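Surkach Growers' Group
Progress report to the Safavi Fund
Oilseed sunflower and local pressing project, second report

Dear friends at Safavi,

When we last wrote, we had a lot of plans and one rented seed drill. I'm very happy to tell you we now have a crop behind us, a working press, and oil on shelves in our own county. The season had its rough patches and I'll get to those, but the growers came out of it wanting to plant again, and that was the thing I was most nervous about back in the spring.

Growers and acres

Your grant was written around 12 farms. We finished with 14. Two joined late, in April, after hearing about the seed cost share at the feed store, and we were able to fit them in because two of the original farms decided to plant fewer acres than they had first signed up for. Altogether we planted 649 acres of high-oleic sunflowers, nearly all of it on ground that would otherwise have gone to corn or soybeans again.

Most of the fields went in on time. The north end of the county was too wet to work until well into May, and three farms there planted later than we would have liked. Their stands were thinner and the heads were smaller, but they did make a crop. The farms on the sandier ground by the river had the best-looking fields I have seen anywhere, and people were pulling over on the county road to take pictures of them in July!

Birds

We knew about blackbirds and we still underestimated them. Fields next to the cattail marsh lost the most, and one grower there estimates he gave up close to a third of his crop. What helped was drying down early and getting the combine in before the big flocks settled. The growers who waited for the moisture to come down on its own paid for it. For next year we are asking everyone to keep sunflowers at least a half mile from standing cattails, and we have already gone over the field maps with the two farms this affects most.

Harvest and storage

Four growers bought pans for their combine heads with the equipment money and shared them with their neighbors. The sharing schedule got tense for a week or so in October (everybody was ready at the same time, of course), but the pans made the rounds and seed loss on the ground was much lower than it was in our small test plots the year before.

Storage was the weak spot. We had planned on one bin at the Jellus elevator and ended up needing two. The manager there was good to us about the second one, but we had not budgeted for it, and you will see the extra rent in the financial sheet. We would like to move money from the travel line to cover it. Travel came in well under budget once we switched the grower meetings to evenings at the township hall.

The press

The press was delivered five weeks late. Once it was here, though, it went together fast, and Yaw Asante had it running by the second afternoon. Yaw came to us from a dairy plant, so he already knew his way around pumps, filters and inspection paperwork, and I can't say enough about how much easier he has made this whole stage.

We passed our food processing inspection on the second visit. The first time through, the inspector wanted a floor drain cover replaced and a separate hand sink near the bottling table. Both were fixed inside of two weeks. We are now pressing three days a week and could go to five without adding people.

Our first full run made about 1000 bottles, all sold under the Clistero label, which the growers picked by show of hands at the winter meeting. The second run is filtered and resting in the tanks now. Our goal for the full crop year is 2000 bottles plus bulk sales, and the bulk side is moving faster than I expected. A school district and a bakery have both asked for quotes in five-gallon pails.

The leftover meal is going to two of our own growers who feed cattle. They like it, the cattle like it, and we get a little income from something we had listed in the first budget as a disposal cost.

Community kitchen days

This was the smallest line in the grant and it has turned into everybody's favorite. We hold a cooking evening once a month, on a Friday at 6:30, and people come to fry, dress and bake with the oil and tell us what they think of it. We have had growers, their kids, the high school foods class and a good number of folks who just saw the flyer. The most common comment is how clean the oil tastes in stir-fries. The most common complaint is the bottle, which drips. We have changed to a different pour spout for the second run. 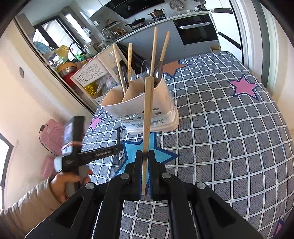 Chopsticks and the utensil holder.

We would like to keep these evenings going through the summer, and the township has offered us the hall at no charge if we clean up after ourselves. Groceries are the only real cost.

What has not gone well

Grower record keeping is uneven. We promised you yield, input and labor numbers for every farm, and we have complete sheets from nine. The form was too long, and I take the blame for that. It has been cut down to one page, front and back, and I am visiting the remaining farms in person to fill in what we can from receipts and scale tickets.

We also have not signed a forward contract with a larger buyer. Two conversations are still open. Both buyers want to see a second season of steady quality before they commit, and I think that is fair.

Plans for the coming season

Eleven of the growers have already said yes to planting again, and two more are waiting to see seed prices. We will hold planting meetings before the ground is fit, with more time given to bird control and drying down. Yaw is writing up the pressing steps so that a second operator can be trained by early summer. We also want to run soil tests on the same fields before and after sunflowers, and several growers have offered to pay half the lab fee themselves.

The financial sheet, the inspection letter and the farm-by-farm acreage list are attached. Please let us know whether the shift from travel to storage is all right with you, as the elevator would like an answer on the second bin before we renew.

Thank you for backing this. Come out and see the fields when they bloom!

Project coordinator
Surkach Growers' Group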